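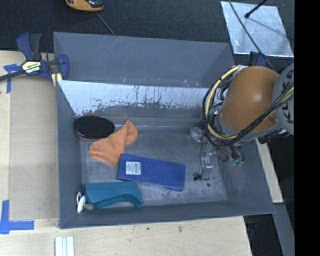 本页最后更新:2021年2月5日

站内搜索 请输入关键词 搜索

打印本页 | 用电子邮件发给朋友

Druvero 织补铺 常见问题

写信来问的朋友越来越多,我们每一封都想好好回,可手上拿着针的时候实在打不了字,所以把大家问得最多的事情集中写在这里。写得有点长,您挑着看就好,看完还有不明白的,照旧写信来,我们晚上收了工会回。

你们到底补些什么?

主要是袜子、毛衣、围巾、手套、毛线帽这些针织的东西,袜子最多,到了冬天更是一包一包地来。梭织的衣物我们也接一部分,比如衬衫的肘部、裤子膝盖磨出来的小洞,只要布料还撑得住针脚,都可以拿来看看。皮衣、羽绒服的拉链、西装改腰身,这些我们不会做,勉强做了也做不好,建议您去找正经的裁缝师傅。

袜子也值得补吗?买双新的不是更省事?

这个问题我们每个星期都会被问到,问的人常常一边问一边已经把袜子掏出来了,哈哈。说句公道话,超市里那种薄薄的化纤袜子,补一次的钱够您买好几双,我们会劝您别花这个钱。可是羊毛的、手织的、穿了好多年脚型都合上了的,或者是家里老人织的,那就是另外一笔账了。有位客人拿来的袜子是外婆留下的,后跟补过三种颜色的线,她每年冬天都要穿,我们便接着前面的补丁往下补,越补越好看。值不值得,您心里其实比我们清楚。

两只袜子只破了一只,可以只寄一只来吗?

可以。不过如果您想要两只看起来差不多,最好成对寄来,我们好照着另一只量长短、对颜色。只寄一只也完全没问题,像页首灰色箱子里那只橙色的袜子,单独拿来配线也不难。怕的倒是穿旧了的藏青和黑色,洗过很多次以后会泛出别的颜色来,灯底下看着一样,拿到窗边一看就差远了。

寄来之前需要洗吗?

请一定洗干净,并且彻底晾干。彻底两个字我们特别想说重一点,毛线看着干了,里面常常还潮着,闷在信封里走几天,打开来那个味道……唉,您能想象的。洗的时候用平常的羊毛洗涤剂就行,不用柔顺剂,柔顺剂会让线变滑,补上去的针脚容易跑。另外请把口袋掏一掏,我们收到过电影票、薄荷糖、小孩画的画,都洗成了团,也都原样寄回去了。

要是衣服有虫蛀的洞呢?

虫蛀的可以补,但是请您在家里先处理一下:装进密封袋,放进冰箱冷冻室里冻几天,拿出来回到室温,再冻一回,然后再洗。请在纸条上写明是虫蛀的,我们会单独放、单独打开,免得连累别人家的毛衣。虫蛀的洞往往比看上去要多,对着光一照,周围还有一圈线是被咬细了的,现在没断,过一阵子也要断。我们通常会把这一圈一起加固,价钱会比您数出来的洞稍高一点,动手之前会先跟您说。

怎么收费?

按洞的大小和线的粗细算。最普通的袜子后跟或者脚趾,一处40元,线钱包括在内。两只袜子破在同一个位置,按两处算。毛衣肘部、领口、袖口要看了实物才能报价,太细的机织羊绒衫会贵不少,那种活要戴着放大镜做,做一会儿就得抬头歇歇眼睛。

如果您要的是整片重织,例如把一个磨没了的后跟拆掉重新织一个,每只245元。这个价我们自己也觉得不便宜,所以总会先问您一句,是不是真的想这样做。有时候补一块结实的补片也能再穿好几个冬天,省下来的钱您可以去吃顿好的。

报价之后可以反悔吗?

当然可以。我们看过实物会写信告诉您价钱和做法,您说做我们才动针。您要是觉得不合适,付个回程邮费,东西原样寄还,不会给您脸色看,您下回照样来。

要等多久?

平时四个星期左右能排到,天一冷就会更久,因为大家都是把毛衣从柜子里翻出来才发现有洞的。聪明的办法是春天收衣服的时候就寄过来,那会儿我们闲,还有工夫跟您多聊几句用什么颜色。赶着要穿的话请写在纸条上,能往前挪我们就挪,挪不动也会老实告诉您。

能不能补得完全看不出来?

看料子。粗一点的平针毛衣,线又配得上,可以做到站在对面的人看不出来,您自己翻过来摸还是摸得到的。花呢和带花纹的提花要难一些。很细的机织衣服,我们能做到不显眼,做不到没有痕迹,如果有谁跟您保证一点都看不出来,请您多问他几句。

也有不少客人反过来,要求补得越显眼越好,红毛衣上补一块芥末黄,灰袜子上绣一圈绿。这种活我们最喜欢做!您可以指定颜色,也可以写一句“你们看着办”,那我们就要高兴好几天。

你们用什么线?

补袜子用羊毛混一点尼龙的细线,纯羊毛太软,后跟磨不了多久。毛衣用尽量接近原来的纤维,羊毛补羊毛,棉补棉,混着来洗过以后缩得不一样,会皱成一朵小花。我们用得最多的是 Brotel 的补线,颜色多,绕在小纸板上卖,放在抽屉里也整齐。您家里如果还留着织毛衣时剩下的线头,请一起寄来,那是最好不过的,放了许多年的也行,和衣服一起变旧的线反而更合得来。

是谁在补我的衣服?

两个人。Yuzhen Yan 补针织,从小跟着母亲在毛衣店里长大,耐心好得惊人,一边补一边听广播剧。Umesh Tomar 补梭织,也管记账、打包和回信,您收到的信多半是他写的,字写得大的是他,字小而且挤在一块儿的是 Yuzhen。忙不过来的时候我们会请朋友帮着打包,针线活都由我们自己做。

我想自己学着补,从哪里开始?

太好了!先找一只不心疼的厚袜子,一根圆头的毛线针,一段颜色跟袜子差得远的线,颜色差得远才看得清自己在做什么。没有织补蘑菇也不要紧,网球、旧灯泡、结实的小碗底都可以顶上,我们铺子里用过一个橘子,补完就吃了。

从洞的外面一段距离起针,走到还结实的地方去,沿一个方向来回铺满平行的线,线不要拉紧,转弯处留一点点小圈,洗过以后它会缩进去的。铺完了转过来,一上一下地穿过去,像编席子那样,每走一行用针尖往下压一压。第一次补出来多半是硬硬的一团,我们俩都是这样过来的,穿几次、洗几次就软了。起头和收尾都不要打结,结在鞋子里硌脚,把线尾在背面多穿几针就很牢。

你们开课吗?

开,地点在 Skedelton 老街上的 Araya 茶馆,借他们靠窗的长桌。每次一个下午,材料我们带,您带一样想补的东西来。桌子不大,人多了手肘会打架,所以请先写信报名。眼下因为疫情的关系,课先停着,什么时候恢复会写在这一页上。想等的朋友可以先来信留个名字,恢复之后我们按顺序通知。

包裹怎么寄才好?

袜子装厚信封就行,毛衣请卷起来,外面套一层塑料袋,怕路上淋雨。不要用订书钉和别针固定,扎到手事小,勾坏了线事大。里面放一张纸条,写上您的姓名、地址、电话,还有您希望我们补哪里。洞小的话,麻烦您用颜色鲜明的线在旁边松松地缝一针做记号,千万别用圆珠笔画圈,圆珠笔的印子我们真的洗不掉。

寄丢了怎么办?

请用能查到单号的方式寄,我们回寄的时候也一样。东西到了我们手里,会当天写信告诉您收到了。万一在路上丢了,我们会陪您一起去查,可是旧毛衣的价钱没有办法算,邮局赔的那一点也抵不了什么,所以特别宝贝的东西,如果您住得不远,还是亲自送过来吧,顺便喝杯茶。

补好的地方又破了,管不管?

我们补的地方,一年之内开了线,免费重补,您只管寄过来。紧挨着补丁旁边新破的洞要另外算,这一点请您体谅,旧衣服有时候就是这样,一处结实了,旁边那处便先撑不住了。寄来的时候如果还记得是哪年补的,写一句,我们好翻本子。

回家以后怎么洗?

头一回请用手洗,凉水,别拧,用毛巾卷着压一压,摊平了晾。往后照您平常的洗法就好,袜子翻过来洗,补过的地方会磨得慢一些。暖气片上不要烤,毛线烤久了会发脆。毛衣不要挂着收,肩膀会被衣架顶出两个小尖来,叠好放进抽屉,塞两块雪松木片,隔一阵子拿砂纸蹭一蹭,香味又出来了。

我有一件毛衣破得不成样子了,你们会不会笑话?

不会的。请寄来吧,就算真的救不回来,我们也可以拆下能用的线给您缠成小团,留着补别的。

打印本页 | 用电子邮件发给朋友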